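Larkden two-arm sorting cell: six weeks in a small kitting shop

Rating: 4 out of 5

I pack sample kits for a living. Small trays, a few plastic pieces per tray, a lid, a label, next tray. I've done it for 15 years in one form or another, so when the boss told us in February that a Larkden cell was coming in on trial I was not the most excited person in the room. I'm writing this because every review I found before it arrived was written by somebody who buys these things, and I wanted to hear from somebody who stands next to one all day.

First, setup. The cell came on a Friday, and it was loading trays by lunch the following week. You get the white box, the two arms, a touch screen and a binder. The binder is bad. It's been translated at least once too often and the section on gripper pressure contradicts itself on facing pages. Liesl Riedl, our line lead, ended up rewriting the whole start-up procedure on one sheet and taping it to the side of the bench, and that sheet is what we all use. If you're getting one of these, plan on somebody losing a couple of days to that.

Speed is fine! It isn't fast. I can still beat it on a good morning, and I did, several times, mostly to make a point. But it does 60 trays an hour at nine o'clock and it does 60 trays an hour at four, and I can't say that for my hands. The odd-shaped pieces were what I expected it to choke on, the ones with curves and cut-outs that never sit the way you want. It dropped plenty in the first week. After Liesl slowed down the closing speed we went from 29 bad picks a shift to 3, and it's stayed close to that.

What changed for us is the part I wanted to write about. There were four of us on hand packing, and now it's two on hand packing, one on the cell and one floating between the cell and shipping. We all kept our hours. I asked about that before the trial started, in front of everybody, and I'd tell you to do the same, and get it in writing if you can. My wrists feel better than they have in years (I used to sleep in a brace during the holiday rush). On the other hand, the cell shift is lonely. At the packing bench you talk all day. At the cell you fill the feed, check trays, clear a jam, and listen to the thing whir. We swap every two hours now, which was Liesl's idea after a couple of us complained, and it helps a lot - I'd call the swap a bigger improvement than any software update we've had.

The other thing is that your attention gets used differently. Hand packing, I could think about dinner. With the cell I'm waiting for something to go wrong, and most of the time it doesn't, and that's tiring in a way I didn't expect. The alarm could be better too. It's one beep for everything, so a low feed sounds exactly like a crash, and you come running for both.

Our sister site in Chiba uses the Uvik, and I got to talk to one of their packers on a video call. She likes that it has separate sounds for separate faults (jealous!) but says it needs a lot more floor and a trained tech to change the grippers. On ours I change the gripper pads myself in ten minutes with one hex key. We also had a quote from Vernholm for a single-arm machine. It was cheaper, but the boss wanted two arms so one could keep going on tray work while the other fetched pieces, and after watching it for six weeks I think that was the right call.

Small gripes, then I'll stop. White was a silly color for a floor that gets things dragged over it all day, and I'm the one wiping it. The touch screen doesn't like gloves. The cables look a little loopy and I worried about them snagging, but so far they haven't. And I'd love a light inside that I could dim, because the white walls get glaring by the end of a late shift.

Would I want it gone? No. I'd want a better binder, a second kind of beep, and a stool that's the right height for the screen. I knocked off one star for the binder alone, and the boss says the trial is being extended through the summer, so I'll update this if the pads start wearing out or they change our rotation.

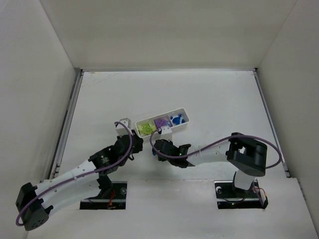
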